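Irlow Residents Forum
Board: Grounds and Memorials
Topic: Proposed limit on artificial flowers at Rainer Cemetery
Posts in this topic: 9

Irlow_Parks_Office
Posted Jan 31, 2025

The Parks Office invites written comment on a proposed change to Section 8 of the grounds rules for Rainer Cemetery. Under the present rule, artificial flowers may remain on a grave without limit of time, provided they are secured and do not extend past the base of the marker. Under the proposed rule, artificial flowers would be permitted for 107 days in each calendar year, with the dates to be chosen by the office. Fresh flowers would continue to be permitted at all times and would continue to be removed when wilted.

The proposal applies to the 288 plots in the lawn section only. The upright section and the wall niches are not affected. Comments posted here will be entered into the record unless the poster asks otherwise.

plot_holder_east
I wish to record an objection. My family holds two plots in the lawn section. We live four hours away by car and visit in spring and in late fall. A fresh arrangement left on either visit is gone within two weeks under the wilting rule. Artificial roses are the only means by which the grave is marked with flowers for most of the year. A limit of 107 days would leave it bare for the remainder.

I would also ask what problem the proposal is intended to solve. The notice does not state one.

Irlow_Parks_Office
The request for a stated reason is a fair one. The office has received complaints on two subjects: faded arrangements, and loose stems caught by mowing equipment. Mowing in the lawn section begins in spring and is carried out every 14 days through the growing season. Crews are instructed to set arrangements aside and return them, and this is not always done correctly.

quietlawn
The mowing point deserves more weight than the previous objection gives it. A single artificial stem has a wire core in most cases. When a blade strikes it, the pieces are thrown. I have found wire in the grass near our plot on more than one occasion and have reported it each time. Fresh stems do not present this hazard.

As to fading, the difference in quality between products is considerable. The inexpensive bunches lose color in one summer. Better single stems hold up longer, and I do not dispute that they can look well on the day they are placed. 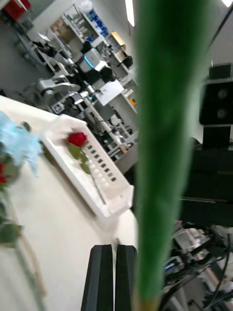

My concern is what they look like in the second year, when the person who placed them may not have returned. The rule as it stands gives the crew no authority to remove an item that is secured, however poor its condition. I would accept a longer period than the one proposed, but I would not accept the present rule continuing unchanged.

plot_holder_east
I do not object to the removal of items in poor condition. I object to a calendar. If the difficulty is condition, the rule should speak to condition. If the difficulty is loose wire, the rule should require a fixed vase. Neither difficulty is addressed by removing a sound arrangement on a date selected by the office.

Quietlawn refers to wire in the grass. Was the wire from arrangements in fixed vases, or from stems laid on the ground? The two should not be treated alike.

quietlawn
I cannot say where it came from. That is part of the difficulty.

sarix_memorial_supply
We disclose that we sell vases and silk flowers to families using Rainer Cemetery and therefore have an interest in the outcome. We offer the following for information.

The in-ground vase most often used in lawn sections is a sleeve set flush with the turf, with an inner cup that is pulled up for use and turned over for storage. When the cup is stored, a mower passes over it without contact. When it is in use, the arrangement stands upright and is visible to the operator. We sell the Wunov sleeve for this purpose, and several other makers offer something similar.

Stems should be cut to suit the depth of the cup. A long single stem that stands well above the rim will lean in wind and will often work free. Packing the cup with floral foam and pressing each stem fully to the bottom prevents most of this.
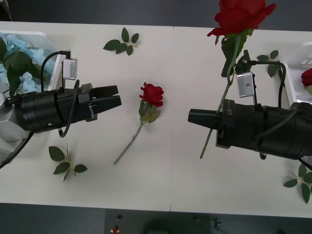

Does the current rule permit a family to install its own in-ground vase in the lawn section?

Irlow_Parks_Office
Installation by families is not permitted, as the sleeve must be set by the grounds crew to the correct depth. A family may supply a sleeve of its choosing and submit the vase form, and the crew will set it when the ground is not frozen. There is a waiting period during February and the early spring, when burials take priority over other digging.

The office notes the suggestion that a fixed vase be required and will place it before the board as an alternative to the calendar limit.

north_gate_reader
I write as a neighbor of the cemetery and as a plot holder in the upright section, so the rule would not bind me. I ask that the board consider the families who will not read this forum. Many of them are elderly. Under the calendar rule they would arrive to find that something they had left with care had been taken away, and the notice at the north gate is posted in small print behind glass that fogs in cold weather.

If items are to be removed, they should be held for collection. The former practice was to place removed items on a rack beside the maintenance building, each with the plot number on a tag. It was discontinued when the building was repainted and was never restored. I retrieved a wreath from that rack in good order and was grateful for it.
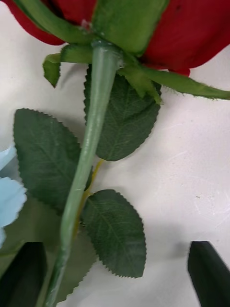 The rack required very little space. A covered one would be better, as fabric petals do not recover well from a week of rain. I would suggest a holding period of one month, with a telephone call to the contact on file where there is one. I understand that this creates work for the office. It would also prevent a good deal of distress, and some of the complaints that now arrive in writing.

quietlawn
I would support the rack. I would not support the telephone call. The contact records are badly out of date, and in our own case the number on file was disconnected years ago. A tag and a rack are sufficient.

plot_holder_east
I disagree. Where the number is current, a call costs very little, and those of us at a distance cannot inspect a rack. I would ask the office to allow contact details to be updated by mail so that the records can be brought into order before any rule takes effect.

I ask that my objection to the calendar limit stand in the record. I withdraw my objection to the proposal as a whole if the fixed vase alternative is adopted with a holding period.

Irlow_Parks_Office
Both positions are noted. Contact details for any plot may already be updated by mail or at the office window with the plot certificate or a copy of it. Written comments will be received through the end of February. Comments on the upright section should be placed in a separate topic.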